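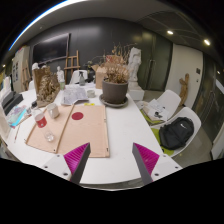

November – grippers, spares, and what we ask for next year

Went through the equipment list this morning before the budget form is due. Writing it down so we have the same numbers when we talk.

Current state: 3 hand-held grippers in working order, plus one set of parts that could become a fourth if we buy a frame for it. We have been lending one out for most of the fall, so in practice two people can collect at once and a third waits. That is the main thing slowing us down.

Options looked at:

Carko sells the complete tool, assembled and checked. Lead time is 5 weeks. They will not sell fingers separately, which rules them out for spares but not for whole units.

Nelent sells frames, fingers and pads as separate items. Cheaper if we do the assembly ourselves. I put the last one together in an afternoon, most of it spent on the screws. Their pads come in packs of 10. Shipping is a flat charge, so we should order once and not in dribs and drabs like last year.

Bondness is a rental outfit. Fine for a short push, poor value past a couple of months. I asked for a quote anyway and will add it to the folder when it comes.

My preference is Nelent for one new frame and pads, and Carko for one complete unit. That gets us to 5 working tools. If the money only covers one of these, take the Nelent order first.

Pads: the ribbed magenta ones are what we should stick with. Changing to another surface in the middle of a collection means old and new recordings don't match, and we'd have to note it on every file. Buy enough for the whole year up front. I'd like a full pack in the drawer at all times.

Tabletop objects: we keep forgetting to budget for these. Cups, mugs, bottles, small boxes, notepads. I'm asking for 300 dollars as its own line so it doesn't come out of repairs again. Two of everything where possible. Plastic and cardboard mostly, with a few ceramic pieces because the weight and the slick surface are worth having in the data. Clear bottles should be on the list too – they are harder to pick out than colored ones and we don't have many takes with them.

Storage: need a second hard case before we move tools between rooms any more than we do now. The current case holds two, and the third travels in a backpack with a towel around it. Ríos has a case with cut foam that fits if you take the fingers off first. Ask if they do a deeper version. Not urgent but should go on the form.

Arm: the question came up again whether to put money aside for a second arm. I would say not this year. The one we have is idle more than half the time, waiting on recordings. More hand-held tools fix that, a second arm makes it worse. Revisit in the spring.

To do before the form goes in:
– get the Nelent quote in writing, with shipping
– check that Carko's price includes the mount
– count screws in the small drawer and add a bag if low
– measure the shelf for the new case
– move the repairs line up a bit, it ran out in August

Left the draft form open on the shared computer. Put changes in the right-hand column and leave my numbers where they are.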